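Robot Cell Operator (two positions), Gremarico, assembly hall

Our company makes small housings and cable sets. Since April a part of the handling work is done by robot arms, and the work of the people on the line has changed with it. We look now for two colleagues who want to work in this new way.

You will start and stop the arms, check the cables and the grippers before each shift, and take over by hand when a part does not sit right. There is less lifting than before -- but more looking, and more writing down.
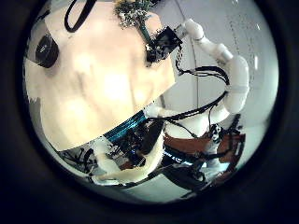 You do not need a technical diploma. Of the 13 people who work in the cell today, most came from manual packing and learned the job from Noemi Cocco and Sudheer Iyer. The training takes six weeks and is paid in full.

We ask for good eyesight (glasses are fine), patience with small wiring, and basic English. Shifts are early or late, no nights. Nobody on the line lost a contract when the arms came, and the hourly pay went up one grade for those who changed over.

Please send a short letter to Tarek El Fassi, personnel office, with reference 2183. A visit to the hall before you apply is possible, ask for Ubaldo Bassi at the gate.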